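Buying a used mechanical clock: questions we get

Written by Gearóid Ó Briain for the Brirkell clock page. I repair these things and I don't sell them, so read it with that in mind.

Is a "fully serviced" clock really serviced?

Sometimes. Ask what was done. A proper service means the movement came out of the case, was taken apart, cleaned, checked for worn pivot holes and oiled. A squirt of oil through the back door is what many sellers mean by it. If there's no written bill, assume the squirt.

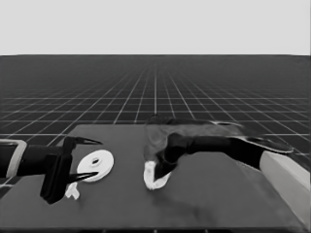

Does a clock need service every few years?

You'll hear five years from people who charge for it. I had a Kasten wall clock in October that was last opened in 2010 and kept decent time. It was dirty and I cleaned it, but the owner had not been robbed by waiting. Listen for a weak tick and watch for stopping. Those tell you more than a sticker inside the door.

Are all the parts original?

Almost never, and I don't trust anyone who swears to it. Wheels get replaced, hands get swapped, and dials get repainted. A replaced wheel cut to the right tooth count is no crime. What bothers me is the word "original" on a price tag.
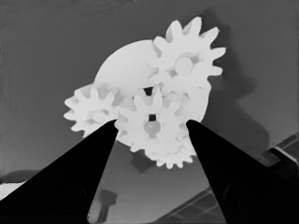

Four toothed gears in front of a larger disc.

What about Erkov and Geltov movements?

People online will tell you that one is far better than the other. I've had both on the bench and I can't see it. Condition matters more than the name. A clean Geltov beats a worn Erkov, and the other way around.

Can I fix it myself?
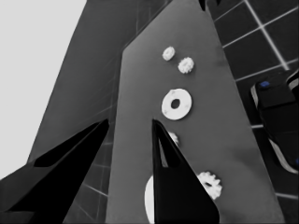

Leveling the case, setting the beat and changing a hanging spring are fair jobs for a beginner. Mainsprings are not — a wound one can break a finger, and no video changes that. If you do take a movement apart, lay the pieces out on a plain background. White parts on a gray board are easy to pick out, and the same goes for brass on a dark towel. Patterned tablecloths eat screws. Take notes before you loosen anything.

What should I pay?

Less than asked. A $1,105 mantel clock with no bill and no return period is a gamble. I'd want 30 days to send it back, and I'd let it run through a full wind before I believed a word.

Do you give values by email?

No.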